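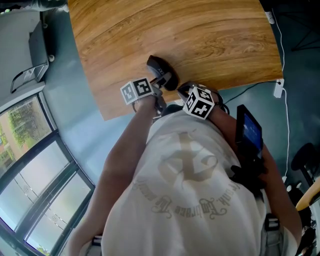 A handheld gripper on the tabletop, with a cube marker strapped to each wrist.

Household robots still slow on small chores, Gostow trial finds

Last updated: 15 Apr 2022

Machines can put a cup back on a shelf and move a box from one side of a counter to the other, but they are still a long way from clearing a kitchen table without help, according to the first results of a trial run by the automation firm Otedier at its site in Gostow.

The company has spent the winter collecting examples of everyday jobs done by people using handheld grippers. The recordings are then used to train a robot arm called Laltach, which is meant to copy the same jobs by itself. Otedier says the arm has now been tested on 24 chores, some from the home and some from the shop floor, including folding towels, closing drawers, filling a paper bag and returning small goods to a display tray.

Results were mixed. Laltach finished 169 of 300 attempts without a person stepping in. Most of the successes came from jobs that involve one solid object and one clear place to put it. The arm did worst with anything soft. Towels were dropped, folded over on themselves or pushed off the table, and the paper bag was torn often enough that the test was moved to the end of the day.

Speed was the other weak point. A person tidying a small table took less than a minute in the company's tests. The arm needed nearly 4 minutes for the same table, and that does not include the time spent setting it up again after a mistake.

Otedier said in a written statement that the figures were in line with what it had expected at this stage. It said the arm was being trained on more objects with rounded sides, which tend to roll or slip if they are gripped too close to one end. Cases, bottles and tubes of hand cream all fall into this group. They are easy for a person, who feels the object start to move and closes the hand a little more. A gripper has to be taught when to squeeze and when to let go.

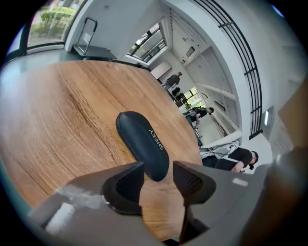

Suwannarat, reached by phone, said that picking things up was only part of the job, and that a shop would want to know whether the machine could tell a returned item from one that belonged in the trash. A worker makes that choice many times an hour without stopping, Suwannarat said, and a store that had to send someone to check each one would save nothing.

The trial did not test that kind of decision. In every attempt the arm was told in advance which object to move and where it should end up. Otedier said sorting would be added in the next round, starting with a short list of goods and two bins - one for items going back on sale and one for items to be set aside.

Shops are likely to see the machines before homes do. A stockroom can be laid out the same way every morning, with shelves at a fixed height and the floor kept clear. A kitchen changes from one meal to the next. The company found that moving a table a short distance from its usual spot was enough to cause extra failures, and so was a change in the light late in the afternoon.

Collecting the examples also takes a lot of labor. Each chore is repeated many times, with the objects placed at a different angle or in a different part of the table. Recordings in which an object is knocked over are marked and stored separately. Otedier would not say how many hours of work had gone into the current set or what it had cost.

There are no plans to sell the arm this year. The company hopes to place one in a working stockroom for a short test, with a member of staff beside it at all times and a stop button within reach. It is in talks with a retailer about a location but has signed nothing yet.

A home version is further off. Otedier said it did not want to give a date, and that a machine which fails on nearly half of its attempts is not ready to be left alone in a house with children or pets. Stairs, wet floors and glassware have been left out of the program so far.

The second round of tests is due to start in June. Towels will be included again, along with socks and pillowcases, and the company said it would publish the results for each chore separately.

We use cookies to remember your settings and measure visits to this site. By continuing to read, you accept our cookie policy.

Contact the newsroom | Copyright 2022 | Back to top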